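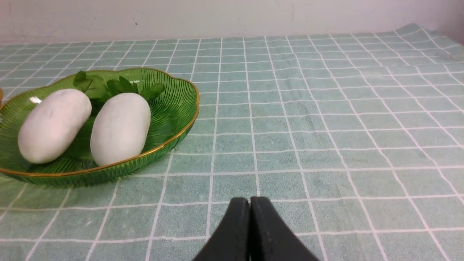
Green glass bowl on the check cloth, January.

Dye notebook, continuing from the onion skin pages. It's 7 in the morning and I'm writing this before the kettle's even done because otherwise I'll forget which jar was which (again).

Avocado pits, batch two. I chopped 14 of them while they were still soft, into the big enamel pot, and held them just under a simmer for an hour. Then off the heat overnight with the lid on. Color of the liquor this morning is a really deep brick red, way better than batch one, which came out the shade of weak tea. The only thing I changed was the water! Batch one was straight from the tap, this was the rainwater Tavion hauled over from the Ralow place. I want to run it once more with tap water and a pinch of soda ash before I get too excited.

Yarn is the Remero wool, 100 grams per skein, scoured Friday-style (long soak, no agitation, I felted one last fall and I'm still mad). Alum at 12 percent of dry weight. Cream of tartar left out this time. Jolene Hoani swears by it, but it seems to pull pinks toward orange on me and I want this one as rosy as I can get it.

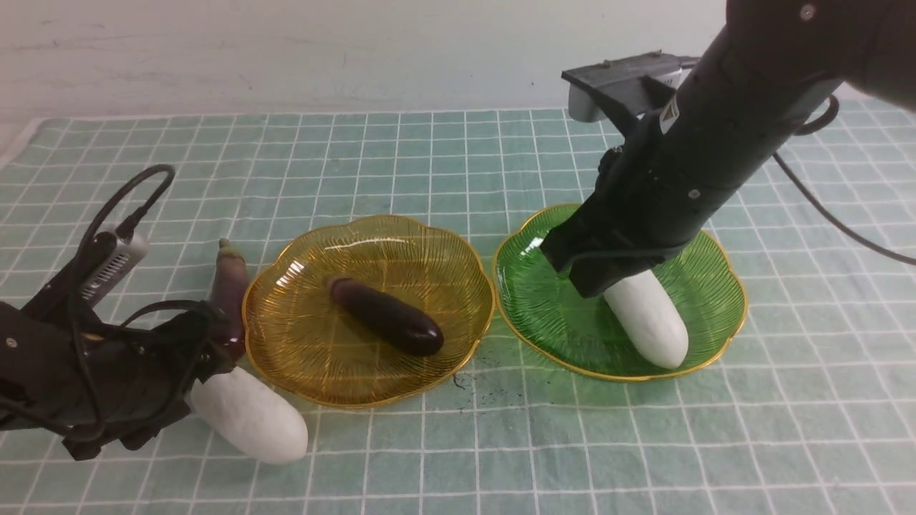
Skein A went in at 7:40 and skein B half an hour later, after I'd found the thermometer under the sink. Kept the pot at 160 and turned the wool every ten minutes or so with the dowel. A took up color fast and a bit patchy near the ties. I'd tied them too tight, so next time looser figure eights, four per skein. B looks more even but paler. I'm leaving both to cool in the bath and I'm not allowed to touch them until after supper.

Iron dip: made up a tiny jar, a quarter teaspoon in a quart of warm water. Dropped a six-inch test piece in and it went from pink to a mauve-gray in under a minute. Gorgeous, but it keeps going if you look away, so have the rinse bucket ready first. Tavion, if you use this jar, it's the one with the red lid and please don't use my good spoon.

Still to do: wash test on A with the Drekeck soap, window test with half of each sample under foil, and write up the Mahmoud cotton, which has been sitting in soy milk for two days and smells like it. Also label the madder jar. I think it's madder.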